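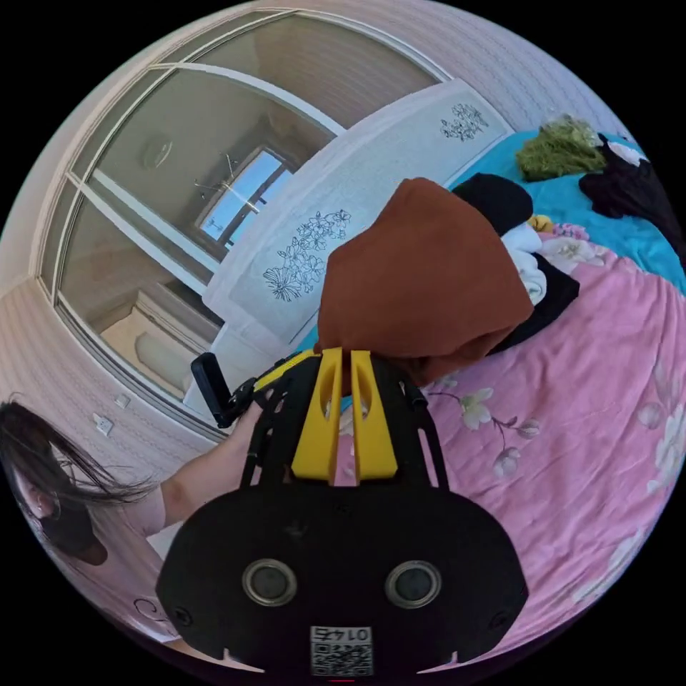
Cârstea told me before I even opened the box that I'd hate the thing for two days and then not want to give it back. I wrote that down in my notebook as a prediction, so I figured it should go at the top of my report. The first half was right. I hated it for three.

So, my project was to review the Harkix hand-held gripper kit, the rental version you get through Sarkia. You hold it by the handle, you do a chore with the two yellow fingers in place of your own, and the recordings go off to be used for training a robot arm. I picked laundry and bedroom clutter as my chore. My report partner thought kitchens would be easier, but everybody does kitchens!

The rental was 220 dollars for the whole project (the department paid, thank you department) plus a 400 dollar deposit that I was very nervous about. It came on 7/10/19 and went back in August.

Setup

The printed guide is eight pages and six of them are about charging. Pairing it with the Noleo app took me most of an evening. The app kept losing the gripper every time my phone screen went dark, and the fix (turn off battery saver) is hidden in a footnote. After that it behaved.

Working with it

Clothes are hard. I knew this from the papers I read, but knowing it and trying to pick up a sleeve with two flat fingers are very different things. A thick hood or a folded sweatshirt is fine, you get a good bite on it. Thin T-shirts slide out unless you come in almost straight down and pinch a wrinkle. I got a lot better at finding wrinkles. My wrist got a lot worse, so I'd tell anyone doing this to stop after 70 picks and go have a snack.

I ended up with 1,583 usable picks. I threw out the ones where I bumped the bed frame or started laughing, and all of the first day, when I had the squeeze setting way too strong and was basically chewing on my socks.

What I'd change

The handle angle is great for a table and not so great for a bed, where you're leaning over the whole time. I'd love a handle that tilts. The export screen in Noleo also needs a real progress bar, mine just said "working" for an hour.

Would I rent it again? Yes, but for a shorter chore list, and I'd do shirts first while my arm is fresh. The raw log and my pick sheet are in the appendix folder.

Back to top | Student Project Reports | Contact the department office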